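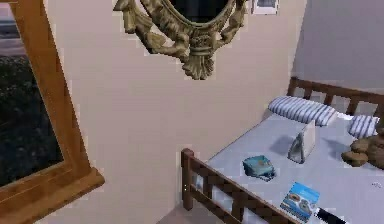 Bed in the corner, gold mirror up top.

May, 6:40 in the morning

Couldn't sleep again so I got up and opened the brokerage app, which I swore last night I wouldn't do before coffee. Grallar is down again! I own 210 shares of it, which felt like a very grown-up number when I bought them, and now I look at it the way you look at a dent in your car.

So what happened is they put out their trial update after the close. The asthma drug did fine, as far as I can tell, but they want to run it for another year and they'll need cash to do it, so everybody figures they'll sell more stock. I read the press release twice and then the call transcript (well, most of it, I skipped the part with the lawyers) and I still think the drug is good. I just don't know if I think that since I read up on it or since I already own it. Those are hard to tell apart at this hour.

Mulligan, meanwhile, which I bought almost as a joke with what was left over from my tax refund, is up again. They make the little caps for vials. Caps! I put 482 dollars in and didn't look at it all winter. I wish I could be that relaxed with the other one.

I did do one sensible thing yesterday, I sold the Rirerus. All of it, 98 shares, and took the loss. I'd been carrying that one ever since the Ferkcombe merger fell apart and every month I'd tell myself it would come back to what I paid. Selling took maybe a minute and then I went and made a grilled cheese and felt lighter than I have in weeks. Have to remember to write down the loss for taxes, I always forget and then I'm digging through statements in a panic.

New plan, and I'm putting it here so I have to look at it: no checking before lunch, nothing new until the Grallar offering is priced, and 30 dollars a week goes into the plain old index fund no matter what. My book club money, basically. I've been getting them from the library anyway.

Coffee's done. Futures are green, not that I looked. Okay, I looked. Need to call the dentist today too, and the car is due for an oil change.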